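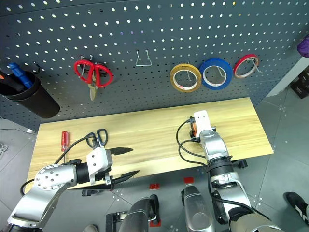
Let the Planner Shrug

Every planner I have used at Grasuvport suffers from good manners. Ask it whether the scissors can be reached and it says yes, then spends the next 2 seconds working out how to break the news to you.

Our tidy-up stack runs on Jestia for perception and Torkham for motion. Jestia hands over a pose and a label. Torkham takes both as gospel and starts bending elbows. Somewhere between the two, all the doubt gets thrown away, and I think that is the worst design choice in the whole pile. Scissors with their loops up against a gripper are a hard thing to see well. The camera knows it. The planner never hears about it. 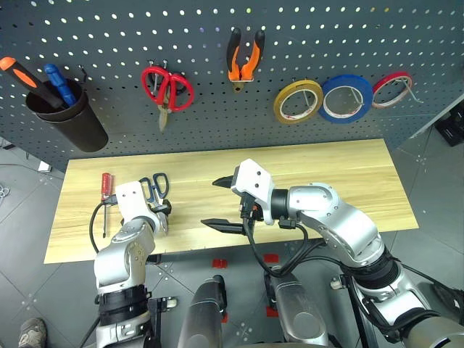
Agbeko objects that a planner fed on doubt will never move at all, and that a wrong grasp at least leaves you something in the log. Fair enough. I have met the cautious kind – it replanned 4 times over a roll of tape and then asked for a human.

But there is a middle road, and it's dull. Pass the confidence along with the pose. Let the planner pick a slower approach when the number is low, or take a second look from another angle. We tried it on a branch in October. It cost us two new fields in a message and two weeks of arguing over what to call them.
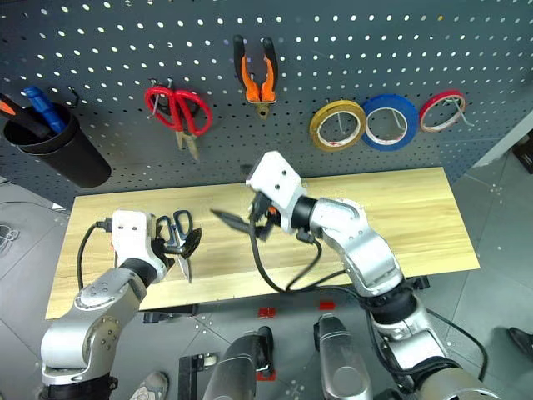

Both grippers loaded, scissors on the left.

The branch is still not merged. The objection is that the message format is frozen, and has been since before any of us knew what we wanted to put in it.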